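Review: Engström Compact Toaster Oven
Kitchen Equipment Reviews, Silia Consumer Advice Service

The Engström is sold as a replacement for both the toaster and the small second oven. It was assessed over seven weeks of daily use in a shared staff kitchen, under the supervision of Helge Magnusson. The purchase price was £148, paid in full by the Service.

Heating and evenness

At a setting of 200 degrees the oven was ready in a little under the time stated in the manual. Scones and small loaves coloured evenly at the front and slightly faster at the rear left.
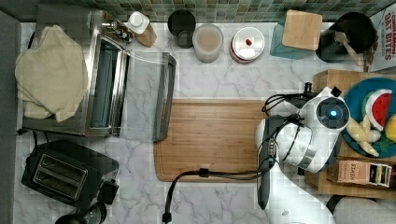
Toast was less satisfactory. The first batch of the morning was consistently paler than the second, and assessors soon learned to add a minute. Frozen pastries, on the other hand, came out well at every attempt — better than in the Grallus model reviewed in May.

Space and placement

Prospective buyers should measure their worktop before ordering. The manual asks for a clear gap on both sides and above, and a drop-down door needs further room in front. Households that prepare food on the same stretch of counter may find that boards and trays have to be moved each time the oven is opened.

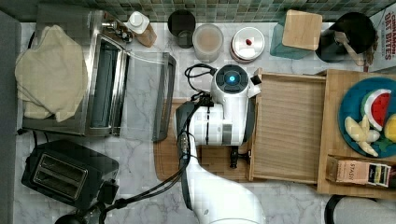
Cleaning and upkeep

The crumb tray slides out without difficulty and may be washed by hand. The interior is harder to keep clean, as fat collects behind the lower element where a cloth does not easily reach. The glass requires attention after any roasting.
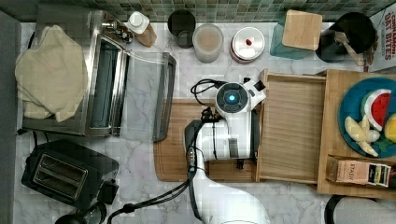 Replacement trays are available from Funulow, the distributor, and our order arrived within the stated period. The guarantee runs for 2 years and excludes the door seal.

Recommendation

Suitable for small households which bake more often than they make toast. Rating: good.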